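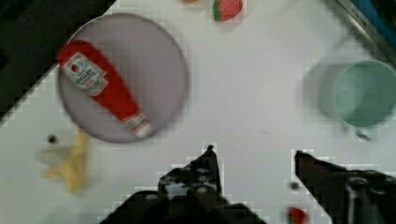
Ketchup on a plate

Odov Residents Board > Local News > Councillor Lapiņa and the station bike thefts

marrowfat
Has anyone else read the Skitis piece on the station bikes? Short version for those who haven't. Councillor Ülle Lapiņa went on the morning radio and said 80 bikes had been stolen from the racks at Odov station since the spring, and that it was an organised gang with a van working the line. She said she'd seen the van herself, and had rung the police while it was still there.

Police have now put out a statement. They have 34 reports for the whole period, they attended after her call, and the van belonged to a contractor for Drelero who was moving the old ticket machines. No bikes in it. They say they have found no evidence of a gang.

She has put up a post saying she is sorry if her words took attention away from the real problem, which is that people should report what they see. I can't decide if that counts as an apology.

tin_roof
It doesn't. "Sorry if" never does. She named a gang on the radio and there wasn't one. Two lads who work for a contractor had their van searched in front of a platform full of commuters.

Pellow
She didn't name anyone. She rang the number on the poster. The poster says if something looks wrong, call. I don't see what else she was meant to do at that point.

tin_roof
Ringing was fine. I've got no problem with the call. It's going on the radio two weeks later and telling it as if she'd caught them at it.

Pellow
Fair enough, but did she know by then what the police had found? I rang about a man trying car doors in Kļaviņa Street last year and nobody ever came back to me. As far as I know he could have been a locksmith or he could have had six cars away.

marrowfat
According to Skitis she was told the same evening. The police spokesman, Tõnu Grigaitė, is quoted as saying the caller "was updated by phone before the end of the shift". He doesn't say the caller was her but there was only the one call.

quayside_jen
I work at the station, not for Drelero, I'm in the kiosk. I was there for the van. There were two officers, they spoke to the drivers, looked in the back and left. It took less time than it takes me to cash up. Nobody was put up against a wall or anything like that, whatever you've heard. The drivers bought coffees off me afterwards and were quite cheerful.

The bikes do go, though. I hear about it most weeks. Somebody comes off the ten past six, walks round to the rack and comes back with half a lock in their hand. I tell them to report it and a lot of them say there's no point.

tin_roof
Thanks, I'd been told it was a much bigger thing than that. I take back the bit about the platform full of commuters.

hobnail
This is where I think the councillor might be closer to right than people are giving her credit for. If the police have 34 reports, and half the people who lose a bike don't bother, you're getting up towards her number. She probably got it by talking to people.

Pellow
She said it came from "residents who have contacted my office". So yes.

marrowfat
Then she could have said that on air. "I have been contacted by this many people" is a different sentence from "this many bikes have been stolen". Some of those people will be writing about the same bike. Couples do that. My neighbours both wrote in about the same wheelie bin.

hobnail
I'd still like to see her list before I called her a liar.

marrowfat
I didn't call her a liar. I said she used a number loosely. If you listen to the recording (it's on the station's site under the breakfast programme) the presenter asks her where it comes from and she goes straight on to the van.

old_signalman
I have been on this board a long while and we had the same business with the lead off the chapel roof. Somebody important said a gang, the paper printed gang, and then it was a lad from two doors down with a ladder. No harm in waiting for the police to say what they know.

On the racks themselves. I've written to Drelero three times about the lighting on the Kļaviņa Street side. The lamp over the far rack has been out since before Easter. The first reply said it was the council's lamp. The council said it was Drelero's. The third letter has a reference, 1022, and I was told to quote it if I rang, so I rang and quoted it, and the girl said that reference was for a lost umbrella. I had my tea in one hand and the phone in the other and I was on hold long enough for the tea to go cold. 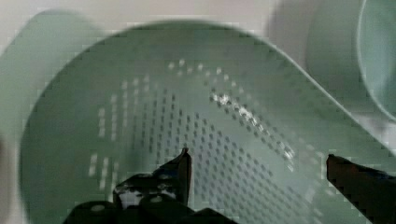

Anyway I rang again the next morning and got a man who did at least know which lamp I meant. He said it would be looked at in July. It is on their land, he confirmed that much, so anyone else who is writing should write to Drelero and leave the council out of it. Ask for the station facilities desk. The general enquiries address just sends you a timetable.

quayside_jen
Can confirm the lamp. You can't see the lock on your own bike after dark on that side. The rack by my kiosk is lit and I can't remember the last time one went from there.

Pellow
So for all the fuss about gangs the answer might be one lamp.

tin_roof
And a camera. The one on the footbridge points at the car park.

hobnail
I asked about the camera at the last open meeting. Lapiņa was the only councillor who wrote it down. I know she's not popular on here but she has been on about that station since before she was elected, and I'd be sorry if this meant she got laughed out of the room next time she brought it up.

tin_roof
That's exactly my complaint with her. She had a decent case. Now every time somebody raises bike theft they'll get the van thrown back at them. My brother-in-law has already done it, and he lost a bike there himself.

marrowfat
Did he report it?

tin_roof
No.

marrowfat
Well then.

bramblecut
New to the thread, sorry. I'm one of the people who emailed her. My bike went from the far rack and I got a nice reply the same day asking for the date and whether I'd told the police. I had, and I gave her the crime number. So she is asking, and she must know which of hers are also police ones. I'd think she could put the two together if she wanted.

For what it's worth I was a bit put out by the radio thing too. I didn't tell her anything about a van. I don't know what took my bike. I came back and it was gone.

Pellow
That's useful. Would you be willing to email her again and ask if she'll publish the figures? No names, just how many and which rack.

bramblecut
I can do that. I'll post here if I get an answer.

hobnail
Good idea. I'd ask for the dates as well. If they bunch up it tells you something, and if they don't it tells you something too.

old_signalman
Ask her about the lamp.

cressida_w
I'm going to disagree with most of this. I think what matters is whether people will ring next time. My mother saw the Skitis headline and said "well I shan't be calling anybody, I'd only end up in the paper." She's 77 and sits in her front window all day, and she sees more of that street than any camera would. If a councillor gets a telling-off for calling in a van, what does that say to her?

marrowfat
But she didn't get a telling-off for calling. Read the statement. Grigaitė thanks the caller. It says in the second paragraph that the call was made in good faith and officers were right to attend. What they've corrected is what was said afterwards.

cressida_w
People don't read the second paragraph. They read "Police find no evidence of gang after councillor's claim" and a photo of her looking cross.

marrowfat
I'll give you that. The headline was poor. Skitis could have led with the number of reports, as that's the part people here can use.

tin_roof
Tell your mother you can ring without giving a name. I've done it.

cressida_w
I have told her. She says they can tell from the phone.

quayside_jen
Police had a table out in the ticket hall this morning doing frame marking. It's free and takes a few minutes, you wheel the bike up and they put a code on and give you a card. They'll be back tomorrow from seven till the half past nine has gone. Quiet when I looked, so no queue. Bring something with your address on it.

Pellow
Thanks Jen. Do they do children's bikes?

quayside_jen
They did a scooter while I was watching so I should think so.

bramblecut
Answer from the councillor's office, pasted with their permission: "Councillor Lapiņa is going through her correspondence with a member of staff and will pass a list to the police with the consent of those who wrote to her. She accepts that the figure given on air included some repeat contacts. A corrected figure will be published when the list is complete."

No mention of the van or the lamp.

marrowfat
That's a better statement than her first one. I'd have been content with it at the start.

tin_roof
Still not the word sorry to the two drivers.

hobnail
Have the drivers asked for one?

tin_roof
No idea. Doesn't stop her saying it.

old_signalman
I will ring Drelero again tomorrow and report back. If anyone else is ringing, do not use 1022, they will try to give you the umbrella.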